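Members See Kitchen Robot at Savasard Open Day

Savasard opened its test kitchen to members in September, and the afternoon group got a close look at the work the company is doing on household robots. The visit was arranged through Callum Guthrie, who runs the kitchen project and gave most of the talk himself.

The company moved into the old Andex building after the lease on its first shop ran out. Visitors signed in at the side door, left their coats in the hall and went straight through to the kitchen. Coffee was set up in the break room for people waiting their turn, and the talk was repeated for the second half of the group.

The refrigerator job

The main demonstration dealt with fruit and a refrigerator. Guthrie said people tend to expect something harder, but a refrigerator gives a robot plenty to deal with. The inside is white and bright, the door takes up room that the arm may need, and the shelf edge is easy to bump. Round fruit can also roll if it is touched in the wrong place.

For this job the upper compartment stands open and a yellow plastic basket sits on the white table to the left. The black arm works from the right, in front of the lower door.

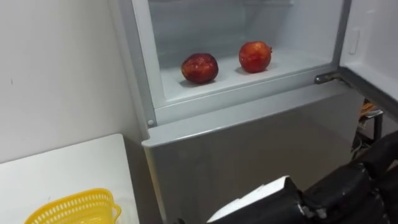 How the tests are run

Guthrie keeps a written log of every run. The project passed 2000 runs over the summer, and 688 of those used the refrigerator. A run is marked good or bad, with a short note on anything that went wrong. Bad runs are kept in the log along with the good ones and reviewed by the staff at the end of the week.

He was asked whether the robot has to be told where the fruit is. He said it works that out from its cameras, and that the staff change the positions between runs so it can't get by on repeating one motion. Other questions were about cost, noise and safety around children. Savasard has no price to give and is not selling to homes at this point.

In another view two pieces of fruit are in the basket and the upper compartment is empty.

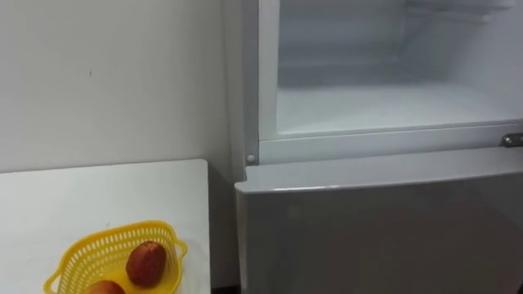 Next visit

Savasard will take another group from us in the spring. The tour starts at 4 p.m. and includes the kitchen and the parts room. Parking is behind the building. Members who want a place should give their names to the newsletter desk, and those who missed out this time will be put at the top of the list.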